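September, 4:10 pm
Posted to the list by the second-floor desk, Golley building
3 replies

Re: The glass by the stairs

> Can someone please confirm whether the frosted panel at the top of the stairs is on the cleaning rota? It has fingerprints along the bottom edge that I have come to recognize individually. Also, the floor up there has cables on it again.

I can confirm that it is on the rota, in the sense that it is on a sheet of paper. The Plikerine contract covers "all glazed surfaces," and Plikerine takes the view that frosted glass has already been dealt with by the manufacturer. I have written to them twice. They sent me a brochure.
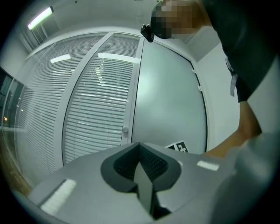
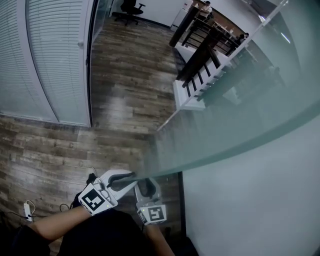 1. The glass

The bottom edge gets handled most, so please start there and work up. Lukewarm water, a soft cloth, no scouring powder. Whoever bought the Lesolov spray – 100 bottles, I believe, on a special offer – is welcome to it for the kitchen.

2. The floor

The white power strip and the black cable need to live against a wall. The planks are gray-brown and weathered looking, and I'd like them to get no more weathered on our account. If you need power near the blinds, ask me for a cable cover. I have about 200 feet of it.

3. The railing

Šimek quoted us $2,855 to refinish the wooden handrail and touch up the balusters. I have asked whether that includes the stairs. It does not include the stairs.

Replies to the list, please, and trim the quoted text. Last time the footer was longer than the argument.

Share (2) | Comments (3)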